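Visiting Loltcombe: shopping, eating and getting about

Frequently asked questions

Where is the main shopping area?
Most of it is on and just off Bouazza Street, which runs uphill from the harbour to the old corn exchange. The clothes shops and the department store are at the lower end. Bookshops, kitchenware and second-hand furniture are further up, where the rents are lower. The newer centre at Drerkholm has the big chains and a cinema, but it is two miles out and you will want the bus.

Why is it called Bouazza Street?
It is named after a family of cloth merchants who had a warehouse at number 5. The warehouse burned down and the present building is a bank, though the name is still cut into the stone over the side door.

What time do the shops open?
Most open at nine and close at half past five. The department store stays open until eight in November and December. Several of the smaller shops at the top of the hill shut for an hour at lunch, and a few don't open before ten.

Is the street closed to cars?
The lower half is, between 10am and 6pm. Delivery vans are let in before that, so take care if you are out early. The upper half is open to traffic all day and the pavement is narrow in places.

Where can I eat?
There are cafés all along the street and most do a hot lunch. For an evening meal, try the lanes behind the corn exchange, where you will find Turkish, Italian and Japanese places within a few doors of each other. Booking is sensible at weekends.

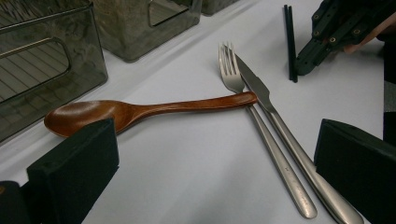 The fish restaurants on the harbour cost more than those in the lanes, and the tables by the window go first. If you only want a bag of chips, the kiosk by the ferry steps is open until ten.

How do I get there by bus?
The 138 runs from the railway station to the harbour and stops at the bottom of Bouazza Street. The 621 goes from the station to Drerkholm and calls at the corn exchange on the way, so it is the better one if you don't want to walk uphill. Both take cards and cash.

Where can I park?
The Drorkevo car park behind the department store has 714 spaces and is the closest to the shops. It fills by eleven in December. There is a smaller one at the top of the hill, with a two-hour limit that is enforced.

Is there a market?
Yes, in the covered hall next to the corn exchange, mornings only. It is mostly food, with a row of household stalls along the back wall. 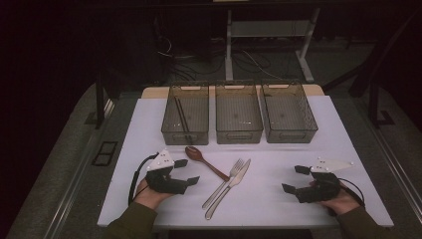 The household stalls are the place to go for cheap kitchen things, and Aslı Karabulut's is the largest of them. She sells crockery, pans and cutlery, some new and some second-hand. If you are fitting out a holiday let or a student kitchen, you can pick up wooden spoons, chopsticks and see-through open bins with handle slots to keep them in. Prices are marked, but she will usually take a little off for a boxful. Bring your own bag.

Are there guided walks?
Umut Dönmez leads a walk through the old merchants' quarter from April to October. It starts outside the corn exchange at 2pm and takes an hour and a half. There are steps on the route - ask him about the level version if you have a pushchair or use a wheelchair.

Are there public toilets?
On the harbour, in the market hall and on the second floor of the department store. The harbour ones close at dusk.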